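Setting Up a Flash and Cure Schedule for Water-Based Ink on Garments

5/31/20

Water-based ink cures when the water has left the film and the binder has been held at temperature long enough to crosslink. Most wash failures in a small shop come from skipping the first half of that sentence. The procedure below assumes a conveyor dryer with adjustable belt speed, a donut probe and a set of test garments in the same fabric as the order.

1. Read the ink data sheet and write down the cure temperature and dwell time. Use the value for the ink as mixed. If you have added a low-cure additive, use the additive maker's figure.

2. Warm the dryer with the belt running. Ours is a Mertens gas unit and needs 11 minutes before the readings settle. Start the timer once the display stops climbing.

3. Print one test garment at production thickness. Choose artwork with both solid fill and fine line, as the two dry at different rates.

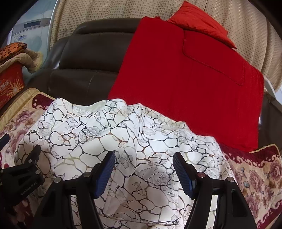

4. Lay the probe on the wet print in the heaviest area of ink and send it through. Log the temperature every few seconds. You will see a plateau while the water evaporates, then a second climb. Dwell time is counted from the point where the second climb reaches cure temperature – the plateau does not count.

5. If the dwell is short, slow the belt before raising the heat. Heavy cotton will tolerate a longer pass. Polyester blends may scorch or release dye, so change one setting at a time and run the probe again.

6. Repeat for 3 garments in a row. A loaded belt runs cooler than an empty one, and a schedule set on a single piece will drift once production starts.

7. Wash test before committing. Jolanta Duda, who wrote our original Divden log sheet, runs five hot cycles and compares the piece against an unwashed print under the same lamp. Dark outlines show cracking first. Pale greys show fading first.

Flashing between colours

Flash only until the surface is dry to a light touch. Over-flashing bakes ink into the mesh of the next screen, particularly above 235 mesh. Keep a spray bottle of water at the press and mist the screen during any stop. 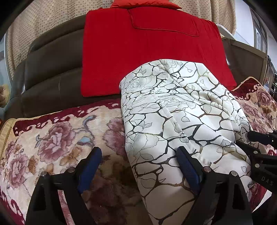

Red padded mat against brown leather.

Record the belt speed, panel setting, fabric and ink batch on the job ticket. Recheck the schedule whenever the fabric weight changes or the exhaust filter is replaced.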